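The Verkura blending brush from Vallance, after four months on my table

I've bought a lot of brushes over the years, most of them in sets of twelve where I end up using two and the rest go to live in a drawer. So when Vallance started selling their Verkura brushes one at a time I was pretty happy about it. I picked up the small rounded one in dark green back in March, and it has been in my hand nearly every morning around 7 a.m. ever since (minus a week when I left it at my sister's).

First impressions

It's a slim thing! The handle is long and skinny and comes to a point, and the green is so dark that on a gray morning I'd call it black. There's a short gold band and then a little cream dome of bristles. I wasn't sure about the long handle at first, my bathroom mirror is close to the wall and I kept bumping it. Then I moved to the big white table by the window and the problem went away.

How it works on eyes

Soft, but with some push to it. I use it dry with powder shadow in the crease, small circles, and it blends out a harsh edge in maybe half a minute. For cream shadow I'd say skip it. The bristles grab too much product and then let go of it all in one spot, and I had a very sad brown smudge on one lid for an entire dentist appointment. My old Lis brush is flatter and does creams much better.

Shedding: I lost three hairs the first week and none that I've noticed after that. It's had well over 106 uses by now, so I'm calling that a pass.

Washing it

Gentle soap, lukewarm water, squeeze and reshape, then lay it flat overnight. Don't stand it up wet, the water runs down into the band and I've loosened the glue on other brushes that way. I did try the Clistik spinner with it once and the handle is too thin for the collar, it wobbled like crazy and sprayed the wall.

One more gripe, the handle rolls. Put it on any smooth surface with the slightest tilt and off it goes toward the edge. I lay it down well in from the side now, with the little tan sack-shaped pot standing farther back.
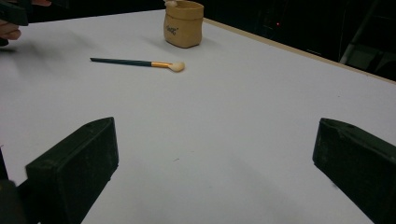

Would I buy it again?

Yep, and I've been eyeing the bigger one for powder. If you mostly wear cream shadow, get something flatter and firmer. If you're a powder person and you only want one crease brush, I'd go for it. I'm taking half a star off for the rolling and for the fact that it doesn't come with any kind of sleeve, so mine travels in an old sock. Four and a half stars.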